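Play kitchen notes, November, after lunch

Back to the toy kitchen, now that the Prulard parts have arrived. Gearóid wants it signed off before the next batch of units gets ordered. I'm not there yet.

Finish first. The Breathnach oil went on the striped wooden top last week, two coats. Their sheet says it shrugs off crayon, juice and "everyday play." I'd like to know whose play. I tried crayon on an offcut and it came up with a damp cloth and some effort, but it left a waxy patch that only shows when you get your head down low, which is exactly where a four-year-old's head is. Juice was better. I left a spot overnight and got a faint ring, gone after a second wipe. I wouldn't put "stain proof" on the box. Gearóid says wipe clean is enough. Maybe.

Second, the height. The drawing has the worktop at 410 mm. Skorkeo's catalog calls that right for ages 3 and up, and every other maker seems to have copied the same line without saying where it came from. I'd want to see kids of different sizes at it before I believe it. A tall five-year-old is going to stoop over that sink.
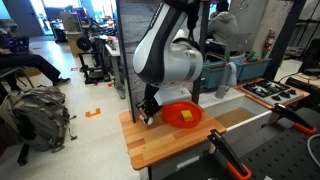

Third, the food. We keep buying sets with too many pieces. The Tredance people sent a list that goes up to a waffle iron. My feeling is that a plate and something to put on it gets you most of the game, and the rest ends up under a couch. No evidence for this apart from my own house. The red plate is a good one, though: the rim is enough to stop things rolling off and the color stands out on the wood. I'd keep it whatever else gets cut.

Burners. Black grates on a white stovetop look right to me. What I don't trust is how they're held. The fixing is rated for 4,000 pulls according to Prulard, and the sheet doesn't say at what angle or how hard. Kids don't pull straight up. Asked for the test method, got the same sheet back with a new cover page.

Faucet: gray, curved, fine to look at. It will get used as a handle. Check the nut under the counter after a week and write down how far it has turned. Same for the sink edge where it meets the wood; crumbs and clay will find any gap.

Still open:
- crayon again, on a proper oiled panel this time
- ask Skorkeo where the height figure comes from
- side pull on the grates, our own rig
- Gearóid to price the short food set against the long one

No sign-off until the grates are done.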